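Equipment Review: Three End Effectors for Bench Manipulation

Masis Laboratory Equipment Review, May

Selecting an end effector for a small laboratory is seldom a matter of grip force alone. Mounting, cable routing and the time needed to move from one tool to the next all affect how much work is completed in an afternoon. This review covers three products tried on the Masis bench: the Onov two-finger gripper, the Asadi multi-finger hand and the Uklow plate-mount gripper. All were purchased at list price, and the suppliers did not see the text before publication.

The test program was kept simple. Each tool was asked to grasp a beverage can, lift it, move it and set it down, with a plastic cup standing nearby as an obstacle. The can was presented upright and on its side. Each tool completed 80 attempts with the can upright and a further 15 with the can on its side. An attempt was counted as a success if the can was lifted, held for a slow count and returned to the mat without a fall.

The Onov gripper

The Onov is the plainest product of the three and the easiest to recommend to a first-time buyer. It arrives assembled, with a short cable and a printed sheet of settings. Installation took 15 minutes, most of it spent on the connector, which is keyed but poorly marked. The fingers are flat and rectangular, and the controller offers position and force modes through the same menu.

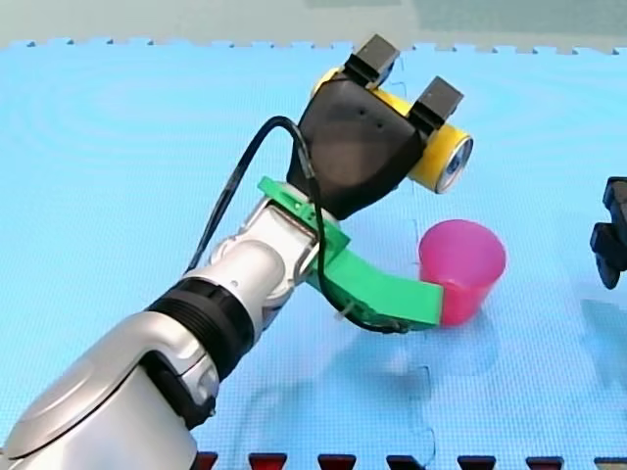 Two-finger gripper holding the can sideways, with the green bracket at the wrist and the cup alongside.

Results were steady. The can on its side gave the Onov little difficulty provided that the fingers met it near the middle. A grasp placed too close to one end allowed the can to tilt during the lift, and the controller gave no warning of this. Force mode is usable at its lowest setting, but the steps between settings are coarse. Users who intend to handle thin-walled cups will wish for a finer scale.

The cable deserves a separate remark. It leaves the housing in a position that calls for a generous loop, and the loop must be checked against the full range of wrist rotation before any program is run at speed. Any bracket fitted at the wrist also adds to the space that the arm occupies. Path planning should include it. The default tool model supplied by Onov covers the gripper alone, and operators must enter the added shape by hand.

The Asadi hand

The Asadi is a more ambitious product. Its fingers are jointed and may be driven together as a group or one at a time. The group mode is the one most laboratories will use, and it is well designed: the operator selects a grasp type, sets a closing speed and leaves the remainder to the controller. Individual control is available through a second menu that the manual describes in a single page. That page should be expanded. 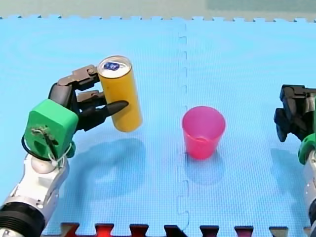

Report and photograph: Masis Equipment Review Desk

With the can upright, the Asadi produced the most secure hold of the group. Contact is spread along the side of the can, and a modest error in the approach matters less than it does with two flat fingers. The hand is slower to close than the Onov, however, and slower again to release. Over a long session the difference is noticeable. It also needs more clear space around the object, so neighboring items must be set farther apart.

Calibration is required at each power-up. The routine is automatic but cannot be shortened, and the hand must be empty while it runs. The fingertips are narrow, and care is needed when setting an object down close to another — a finger that clears the first item may still reach the second as it opens.

Maintenance is the principal concern. A jointed hand has more parts to inspect than a parallel gripper. Asadi supplies a spare-parts list with 145 entries, clearly numbered, and the two items ordered for this review arrived promptly. Laboratories without a technician should nevertheless allow for the additional upkeep.

The Uklow gripper

The Uklow is aimed at users who expect to change tools and fixtures often. Its mounting plate follows a published drawing, and the company provides the file on request. Screws of more than one size are used, and the necessary keys are included in the box. The order of tightening is given in the manual and should be followed. 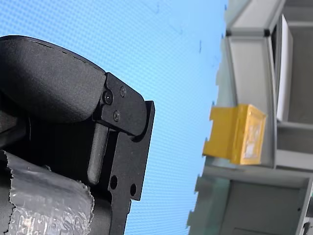
Detail of the bracket plate and finger, with the shelving and a yellow object beyond.

In use the Uklow is rigid and quiet. Its success with the upright can matched that of the Onov, and its repeatability over the full set of attempts was the best of the three. The finger travel is short, and wide objects must be approached squarely. Work near shelving calls for particular attention to the size of the housing, which can reach a ledge before the finger reaches the object. A longer finger is sold separately and would be a sensible purchase for anyone picking from shelves.

The controller is the weakest part of the product. Settings are stored under four-digit codes with no names attached; the default grasp, for instance, is listed only as 1851. An operator who returns to the system after several weeks will need the manual at hand. Uklow has stated that named settings are planned, with no release month given.

Recommendations

For general teaching and simple transfer tasks, the Onov is the recommended purchase. The Asadi is recommended where objects vary in shape and a slower cycle is acceptable. The Uklow is suitable for repeated work on a fixed layout, subject to the reservations noted on its controller. Purchasers of any of the three should confirm the wrist adapter with the supplier before ordering, as adapters are quoted separately and are not returnable once opened.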